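Site Visit Report: Undero Paper Bag and Packaging Works
Prepared for members of the Trustanent Retail Packaging Network

Purpose of the visit

On 28/10/2024 a delegation of 18 members visited the Undero works to review the manufacture of kraft paper carry bags. The visit followed requests from member retailers, many of whom have moved from plastic to paper at the checkout and wanted a clearer understanding of what they are buying. The delegation was led by Kerubo Kinyua and hosted by the works manager, Niilo Valtonen.

Arrival and safety briefing

Members were received in the front office and given high-visibility vests, hearing protection and visitor passes. Mr Valtonen outlined the layout of the site and the rules for the production floor. Loose scarves and lanyards were left in lockers. The group was divided in two, with the second group guided by Maricica Sandu of the quality department.

Reel store

The tour began in the reel store, where brown and white kraft paper is held before use. Reels are stored on end and kept away from the loading dock doors, as changes in humidity affect how the paper folds. Ms Sandu explained that reels are moved indoors well ahead of production so that they can settle to the conditions of the hall. Recycled and virgin grades are kept in separate bays and labelled by colour.

Several members asked about recycled content. The works supplies bags in both grades, and Ms Sandu advised that the choice should depend on the load. A bakery or pharmacy can generally use a lighter recycled sheet. A bottle shop or grocer should ask for samples and test them with their own goods before placing a large order.

Forming and gluing

In the main hall the paper is drawn from the reel, printed where required, folded into a tube, cut and closed at the base. The line was running plain brown bags in a medium size during the visit. Members were shown how the side gussets are creased and how the base is folded and glued. A starch-based adhesive is used on the base and a faster-setting adhesive at the handles.

Mr Valtonen noted that most complaints received by the works concern the base, and that many of these are traced to bags stored on damp floors by the customer. He recommended that cartons be kept on pallets or shelving and opened only as needed.

Handles

The handle section drew the greatest interest. Narrow strips of kraft paper are twisted into cord, cut to length, bent into a loop and glued between two paper patches. The patch spreads the load across the upper part of the bag. Members compared twisted cord with flat folded handles, and the general view was that cord is more comfortable to carry while flat handles pack more neatly.
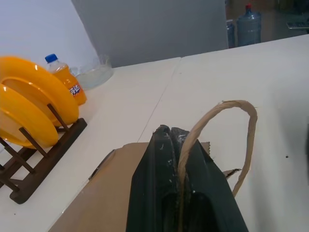

Twisted paper cord handle on a brown kraft bag.

Thịnh Trình, who attended on behalf of a group of independent grocers, asked whether cord handles could be made longer for shoulder carrying. The works can supply a longer loop to order, subject to a minimum run of 1,000 bags.

Testing room

Sample bags are taken from each run, filled with a set weight and lifted repeatedly on a test stand. Results are entered against the batch number printed on the carton. The most recent batch sheet shown to the delegation recorded 2,878 lifts before the handle patch gave way. Ms Sandu cautioned that this was a dry test and that performance falls when a bag is carrying chilled goods.

Discussion

The visit closed with a meeting of 60 minutes in the staff lunchroom. Abdelilah Zerouali raised the matter of household recycling and asked whether handles should be removed before collection. Mr Valtonen replied that the cord and patches are paper and may be left on, but that members should check with their local council where bags have been coated or laminated.

Matters for follow-up

Undero will forward its current size chart and storage guidance to the Network office.
Members wishing to receive sample packs should submit their names through the office before the end of December.
Mr Trình will report to the next general meeting on longer handles.

The Network thanks Mr Valtonen, Ms Sandu and the staff of the works for their time and hospitality.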